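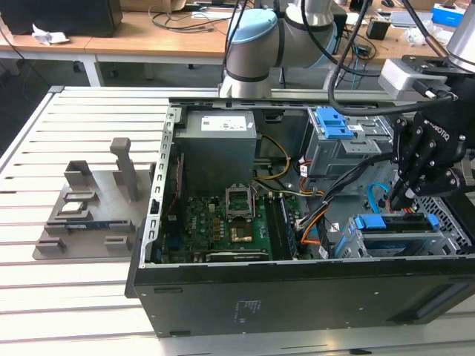 Travwood today announced the Bramholm 2, a low-top sneaker made with the Mac Giolla design studio and limited to 2,000 numbered pairs. The shoe goes on sale July 12, 2026, through the Travwood online store and at selected retail partners. The upper is cut from full-grain suede in matte black, the same plain black as a desktop computer tower, with a motherboard green lining and a small copper-colored square stitched to the tongue. Laces come in black, with a second pair in light gray included in the box.

The Bramholm 2 follows the original Bramholm, which was released in January of last year in a single off-white colorway. The new version keeps the rounded toe and the low collar of the first shoe. The heel has been rebuilt with a firmer counter, and the padding around the ankle is thinner. The Travwood wordmark has moved from the side panel to the insole, leaving the outside of the shoe without lettering.

"Customers who wore the first Bramholm told us they wanted a darker shoe that they could wear to work," said Diệp Tạ, Head of Footwear at Travwood. "Mac Giolla sent us a set of color cards in the first week, and we settled on black and green very quickly. The copper took much longer. We went through many samples before we had a shade that looked right next to the suede."

The outsole is made of Plivance, a rubber compound developed by Travwood for its walking line and used here in a lifestyle shoe for the first time. It is molded in one piece with a shallow tread and will be offered only in black. 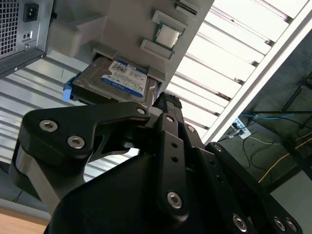
Of the full run, 900 pairs are reserved for members of the Travwood mailing list, who will receive a purchase code by email before the general release. Codes may be used once and cannot be transferred. A further 522 pairs will go to retail partners, and the remaining pairs will be sold through the online store – one pair per customer, while supplies last. No restock is planned in this colorway.

The Bramholm 2 will be available in men's and women's sizes, including half sizes. Each pair ships in a recycled cardboard box with a cotton dust bag and a care card for suede. The pair number is printed inside the left tongue. Orders placed online may be returned unworn, in the original box, under the standard Travwood returns policy.

Retailers and members of the press may request product images and a full size chart from the Travwood press office.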